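Contents | Previous | Next | Glossary | Index

Chapter 4
Who Picks Up the Slack? 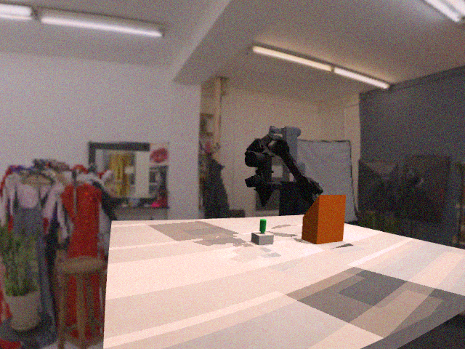 Vendors like to say that a robot takes the dull part of a job and leaves the interesting part to the worker. Before you accept this, ask who decided which part was dull.

Take Estrella, a clothing alterations and mail-order firm with 31 employees. In October its managers brought in a system called Bumo to move small items from a table into shipping boxes. The sales material from Brullau, the supplier, spoke of "freeing hands." Packing did get easier on the wrists. But the two packers now spent much of the shift laying items out where the arm could reach them, clearing stops, and writing down each missed grasp. They had also lost the slow hour after lunch, when they used to talk over problem orders with the sewing staff. Wrong sizes began to go out the door, and the monthly report had no column for that.

None of this shows that the machine was a bad purchase. Gatutwood, a furniture parts shop we return to in Section 3, bought the same system and most of its staff would keep it. It does show how little we learn from a count of items moved per hour.

In this chapter we look at what happens to the work around an automated task. Who does the setting up? Is that work paid, timed, or even listed in a job description? And when a manager reports that labor has been saved, whose labor was measured, and by whom?

Section 4.1 Counting the work that stays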